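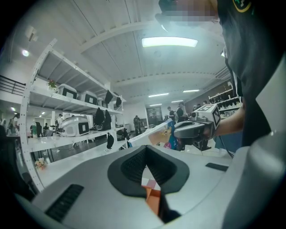
Drondar Ridge Pants, reviewed after 11 weeks

Rating: 4 out of 5

I bought these in May to replace a pair of hiking pants that had worn through at the seat. I wanted something with a bit of stretch, pockets that close, and a cut that doesn't look strange at the grocery store. The Ridge Pants come in a regular and a slim fit. I got the regular, in the color they call Slate, size 34 with a 32 inseam.

Fit

The waist is true to size. The thighs are roomy and the leg tapers a little below the knee, enough to go over a boot without bunching. I am 5'11" and the 32 inseam lands right at the top of my shoe. My wife, Despina Milošević, has the women's version and found it ran small in the hips, so she exchanged hers for the next size up. The exchange took 13 days, which is slow, but they covered the return postage.

The waistband is partly elastic at the back with regular belt loops. The loops are narrow. A standard leather belt goes through, but you have to work it past the two rear ones. The webbing belt that comes with the pants fits fine and I have mostly used that.

Fabric

The label says nylon with some elastane. It is midweight, a little crisp when new, and softer after three or four washes. It dries fast. I got soaked to the knee crossing a creek and the legs were dry before I finished lunch. In hot weather they are warmer than I would like. Above 85 degrees I switch to shorts.

There is a water repellent finish that worked well for the first month. Light rain beaded up and rolled off. It has faded since then, mostly on the thighs. I haven't tried re-treating them yet.

Pockets

Two hand pockets, two in back with snaps, and one zippered pocket on the right thigh. The hand pockets are deep and lined with mesh. The thigh pocket holds my phone in its case, though it bounces when I walk downhill. The back snaps are stiff and one of them took two hands to open until it loosened up. I would have liked a zipper on at least one hand pocket.

Wear so far

I have worn these for yard work, a lot of weekend hiking, and one longer trip with 2,000 feet of climbing on the second day. The knees have an extra panel and show no thinning. The stitching is intact except for one spot at the left cuff, where the hem thread came loose after I caught it on a branch. I sewed it back down in a few minutes. There is some light pilling on the inner thigh. The color has held.

Washing is simple. Cold water, inside out, low heat or hang dry. They come out with few wrinkles. Grease from a bike chain did not come out, and I have stopped trying.

Compared with others

Before these I wore the Spahić Field Pant for several years. The Spahić is heavier and probably tougher, but it has no stretch at all and takes all day to dry. A friend from my hiking group, Şengül Saraç, wears the Troltevon trail pant and let me look hers over. The material is thinner and would be better in summer. It also costs more and has only three pockets.

Who should buy them

If you hike in spring and fall and want one pair that also works for chores and errands, these are a good choice. If you mostly go out in high heat, get something lighter. Anyone who carries a lot in their hand pockets should try them on first and sit down in them.

Pros: comfortable knees, quick drying, good length options
Cons: narrow belt loops, stiff snaps, water repellent finish fades

I bought these with my own money at full price. I would buy them again, and I am waiting to see if the brown comes back in my size.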